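How I look after a robot hand
Thu 7 January

Have you ever picked up a grape without squashing it? You probably didn't think about it at all. Your fingers knew how hard to squeeze, and your eyes told them when to stop.

My job is helping a robot do the same thing. The robot is an arm with a gripper on the end, and a gripper is the robot's hand. It has two fingers and no thumb. The fingers stay side by side and slide together or apart, a bit like the doors on an elevator.

We call our robot Wenitz. It came with the number 14 painted on its base, but you can't shout "Good morning, 14!" across a workshop and feel good about it, so Wenitz it is.

Before the real arm tries a new job, I let it practise inside a computer. The computer draws a make-believe kitchen, with a make-believe gripper in it, and works out what would happen if the fingers moved this way or that way. This is called a simulation. I love it, because a ball that gets dropped in there never rolls under my desk!

The first thing I set up is how wide the fingers open. If they open too little, they bump into the thing they're trying to grab. If they open too much, they might knock over whatever is next door. So I give the robot two numbers to remember, one for open and one for closed on the thing it's holding. Then I look at both.
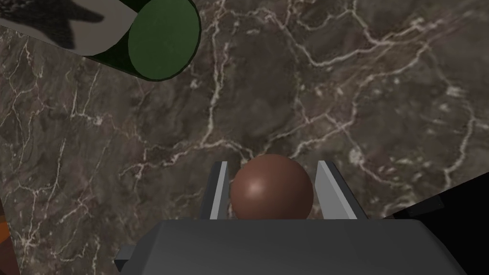
Fingers around a brown ball first, then fingers open with nothing between them.

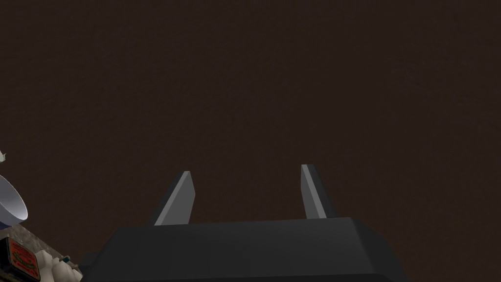

A reader in Vilmont wrote in to ask why the robot doesn't just squeeze as hard as it can every time, so that it never drops anything. Great question! A strong squeeze is fine for a steel bolt. It's a terrible idea for a ripe tomato (I have cleaned that up, and the seeds get everywhere). A very hard squeeze also makes the motor work more than it needs to, and a hot, tired motor wears out sooner. So I start with a gentle squeeze and go up a tiny bit at a time until the thing stops slipping. Then I write the number down.

Now for the real gripper, the metal one bolted to the arm. It needs looking after too, and it can't tell me when something is sore. I have to go and check.

Every 500 grabs, Wenitz stops and a yellow light comes on. That's my signal. I switch the power off at the wall, put my own lock on the switch and keep the key in my pocket. Nothing else happens until I've done that. A robot arm is strong, and my fingers are the only ones I've got.

Then I wipe the robot's fingers with a soft cloth. Dust and grease make them slippery, the same way butter on your hands makes it hard to open a jar. I look along the edges for chips. I wiggle each finger gently to feel if it's loose, and if it is, I tighten the 3 screws underneath. There's a special screwdriver for this that clicks when the screw is tight enough. I think the click is the best part of the whole job.

After that I unlock the power, step back behind the fence and ask the gripper to open and close 20 times. I listen. A happy gripper makes a soft whirr. A grumpy one goes whirr-tick, whirr-tick, and a tick means something is rubbing.

Last November we had a tick that drove me bananas. I cleaned everything. I tightened everything. Tick, tick, tick! In the end I took the cover off and found a crumb of plastic stuck in the sliding track — it was smaller than a grain of rice. Out it came with the tweezers, and the tick was gone.

If you'd like to try being a gripper yourself, grab a pair of kitchen tongs and a few things that won't break, like a sock, a rubber ball and a wooden spoon. Pick each one up as gently as you can. Which one slips? Try it again with a rubber band wrapped around each tip of the tongs, and see if you can use a softer squeeze.

Next time I'll show you how Wenitz works out where a thing is before it reaches for it.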